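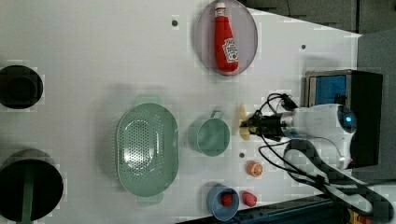 What is Skakell?

Skakell is a two-player miniatures board game from Wikitz, played with painted or unpainted resin figures on a folding map. It opens for preorder in February and ships to stores and backers in the spring.

STAVBRIDGE. Wikitz announced today that Skakell, its first boxed game, has finished final production checks and will open for preorder in February. The game had been sold until now only as a set of print-at-home rules with separate figures. The boxed edition puts the figures, map, cards and rulebook together for the first time.

Each box contains 11 resin figures, a double-sided map, a deck of order cards, two dice and a 4-panel reference screen. Figures come unassembled and unpainted. Most are cast in two or three parts and need a small amount of super glue, which is not included.

Skakell is set in a flooded river port where two rival guilds fight over the locks and bridges. Players take turns giving orders from their hand of cards. A figure that is given an order twice in one round becomes tired and has to rest before it can act again. A game ends when one side holds 3 bridges at the end of a round, or when the river deck runs out. Most games take a little over an hour once both players know the rules.

Changes from the print-at-home rules

Players who own the earlier version will find several differences. The tiredness rule used to apply only to guild leaders and now covers every figure. Ranged attacks across water no longer get a bonus. The old night scenario has been removed from the rulebook and will be posted later as a free download. The cards have larger type and the symbols in the corners have been redrawn after complaints that the lock and bridge icons looked too much alike.

Figures bought for the earlier version can still be used. Their cards are in the new box, and the base size has not changed.

The Inga figure

The guild captain Inga has been sculpted again for this edition. The first version stood with both feet flat and her spear upright, and many customers asked for something with more movement. In the new sculpt she is stepping down from a mooring post with the spear held low behind her. She has two heads to choose from, one hooded and one bare, and a choice of left arm with either a lantern or a coil of rope.

The older Inga will stay on sale as a single figure until current stock is gone. It will not be cast again.

Two alternate torsos were also tested for the guild fighters. They were dropped from the box after test casts showed a gap at the waist on one of them. Wikitz is correcting that part and plans to sell both torsos later as an add-on pack. No price has been set for the pack.

Print run and ordering

The first printing is limited to 2,220 copies. Preorders will be taken through the Wikitz web store and through hobby shops that carry the company's figures. Orders are limited to 4 copies per customer during the preorder period. Shops can order by the case and should use the trade form on the Wikitz website.

Customers who want to pick up their order in person can choose collection from the Wikitz shop in Stavbridge at checkout. There is no shipping charge for collected orders. Boxes will be held at the counter for one month after the customer is told that the order is ready.

Replacement parts will be available from the day the game ships. Anyone with a missing or badly cast part should send a photo of it and the batch number printed inside the box lid.

The full rulebook will be free to download when preorders open. A painting guide covering Inga and the bridge wardens will follow, with paint mixes listed by general color so that it can be used with any range.

About Wikitz

Wikitz designs and casts resin miniatures for board games and small skirmish games. The company is based in Stavbridge, where all of its figures are sculpted, cast and packed.

Press contact

Review copies, rules samples and photos of the painted figures can be requested through the press page of the Wikitz website.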